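生活文化論 講義ノート 第2回
「片づけの言説を疑う 布と食具と入れもの」
担当 Juraj Ďurica

前回の補足から。提出してもらったコメントのなかに「畳み方を覚えたら生活が変わった」という文がいくつもあった。変わったのは何か、と聞き返したい。引き出しの見た目か、洗濯にかける時間か、それとも本人の気分か。三つは別のもので、測り方も違う。この科目では、片づけについて語る文章がどこまで根拠を持っているのかを、小さな範囲で確かめていく。扱うのは台所の布、食具、入れもの。これだけでも半期は十分もつ。

1 「定位置」という考え方

家事の手引きはたいてい「すべてのものに定位置を」と書く。配布資料の Montoya『台所の秩序』(1993)もそうで、最初の章からこの調子である。同書の主張を要約すると次のようになる。

・ものには決まった場所が必要である
・場所が決まっていれば戻すのに考えなくてすむ
・考えなくてすめば散らからない

三行目が怪しい。場所が決まっていても戻さない人は戻さない。Montoya はここに調査も観察もつけていない。自分の台所がそうだった、という話が一段落あるだけである。本人の台所に限れば本当かもしれないが、一般論としては受け取れない。

それに「定位置」は、しまってある状態だけを見て作られた言葉である。使っている途中、洗い上がって分けている途中、畳む前。台所のものはかなりの時間をこういう途中の場所で過ごす。手引きの写真に途中はまず出てこない。載っているのは揃った引き出しばかりで、読者はそれを標準だと思わされる。途中の台を見て考えること。

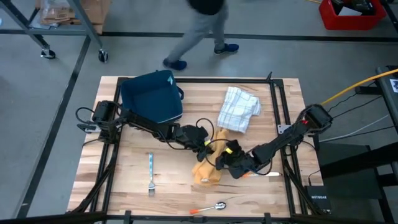 図1 作業台の上の布と食具。容器は空。

図1について、授業で出してほしい論点を先に書いておく。

まず布。橙がかった黄色の布はくしゃっとしたままで、格子柄の白いタオルは畳まれている。同じ台の上で扱いがそろっていない。手引きの書き手なら「そろえましょう」で終わるところだが、そろえる必要があるかどうかは用途による。すぐ手を拭くための布を四つ折りにして何の得があるのか。反対に、重ねてしまうつもりなら畳んだほうがよい。用途が書かれていない指示は、指示として半分しかできていない。

次にタオルの畳み方。右側の角がきれいに出ていない。これを失敗と呼ぶかどうか。私は呼ばない。積んで崩れるなら失敗だし、崩れないなら好みの問題である。「角をそろえる」という指示は多くの手引きにあるが、そろえた場合とそろえない場合とで何が違うのかを書いたものは、私の手元には一冊もない。

食具はフォーク、スプーン、ナイフで、向きがばらばらである。フォークは縦、ナイフは横。食卓に並べる作法で見れば乱れている。しかし作業台は食卓ではない。作法の基準を別の場所に持ち込む、という混同はこの分野の文章にとても多いので、見つけたら欄外に印をつけておくこと。

2 空の入れもの

入れものについては、Linell の小冊子『入れもの入門』が読みやすい。読みやすいが、信用しすぎないように。Linell は「先に箱を用意すれば、ものは自然に収まる」と書く。「自然に」がくせもので、誰がいつ入れるのかが文から消えている。箱は自分では何もしない。

図1の容器は空である。ここから言えることは意外に少ない。これから入れるのか、出したあとなのか、たまたまそこに置いたのか、一枚では決められない。毎年「これから片づけるところの写真です」と言い切る人がいる。言い切れる根拠を聞くと、たいてい「箱があるから」と返ってくる。それは Linell の主張をそのまま写真に読み込んだだけで、観察とは言わない。

観察文を書くときの区別を決めておく。

見えること 容器がある。中は空。布が近くにある。
推測 布を入れるつもりらしい。
見えないこと 誰の布か。洗ったあとか。いつもこの台を使うのか。

レポートではこの三つを段落で分ける。混ざっていたら返却する。

3 柔らかい箱と硬い箱

生活用品の店 Fisstead の売り場で、学生と一緒に収納用品の説明書きを写したことがある。布製の箱には「使わないときは畳める」という文句がよくついていた。便利そうに聞こえるが、使わないときに畳める箱は、使っているときにも形が崩れやすいのではないか。説明書きはそこに触れていなかった。売り場の文章だから当然ではある。問題は、その文句が雑誌の記事や個人の家事ブログにほぼそのまま移り、助言の顔をして戻ってくることのほうである。

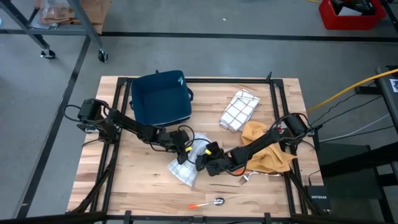
売り文句と助言を見分けるには、欠点が書いてあるかどうかを見るのが手っ取り早い。布の箱なら、底に汚れがついたときどう洗うのか、濡れた布を入れてよいのか、中身の重さで側面がどうなるのか。こういうことに一言もない文章は、誰が書いていても売り文句として読んでおくほうが安全である。私の読み方が意地悪すぎるという感想も毎年もらう。意地悪だとは思うが、改める予定はない。

ついでに持ち手について。箱の持ち手は「引き出しやすい」と説明されることが多い。棚に入れて使うならそうだろう。台の上に置く箱で持ち手がどれだけ使われるかは、見てみないとわからない。Drarnen 地区の共同台所で学生が見学記録をとったときは、持ち手をつかまず両側から抱えた人のほうが目についたという。一か所の記録なので、ここから一般論を立てないように。私が Montoya に言った文句は、私たちにもそのまま当てはまる。

4 混ぜてしまってよいか

布と食具を同じ台に出しておくことを、手引きの多くは嫌う。理由は衛生と見た目の二通りに分かれる。衛生のほうは検討に値する。拭いた布が食具に触れれば汚れが移るかもしれない。ただし、その布が使用前なのか使用後なのかで話はまったく変わる。見た目のほうは、誰に見せるための台所なのかを先に言ってもらわないと議論が始まらない。

この二つの理由は、文章のなかでよく入れ替わる。衛生の話で始まったのに、途中から「すっきりして気持ちがいい」になり、最後は収納用品の紹介で終わる。配布資料の末尾につけた記事がちょうどその形なので、どの文で入れ替わったかを探して線を引いてくること。答えは一か所とは限らない。

5 課題

自宅か学内の台所で、布と食具が一緒に出ている台を選び、400字で観察文を書く。片づけてから書かないこと。撮影する場合は、書き終わってからにする。

・2の区別に従って段落を分ける
・「自然に」「すっきり」「きちんと」は使わない。使いたくなったら、何がどうなっている状態かに書き直す
・手引きの文を一つ引用し、自分の見た台に当てはまるかどうかを述べる。当てはまらなくてもよい
・家族や同居人の台所を使うときは、先に断っておく

採点は観察の細かさと、推測を推測として書けているかで行う。台がきれいかどうかは見ない。

よくある質問。「何も起きていない台でもいいですか」。かまわない。「布が一枚しかありません」。それでもかまわないが、書くことがなくて苦労するとは思う。「畳んである布とない布のどちらを選べばいいですか」。両方あればそのまま書く。なければあるほうを書く。

次回は洗濯物の分け方を扱う。Linell の色分けの章を読んでくること。表が長いので、表の前の説明だけで足りる。そこに「誰でも迷わず分けられる」という一文がある。手持ちの布で試して、迷ったものがあれば持参してほしい。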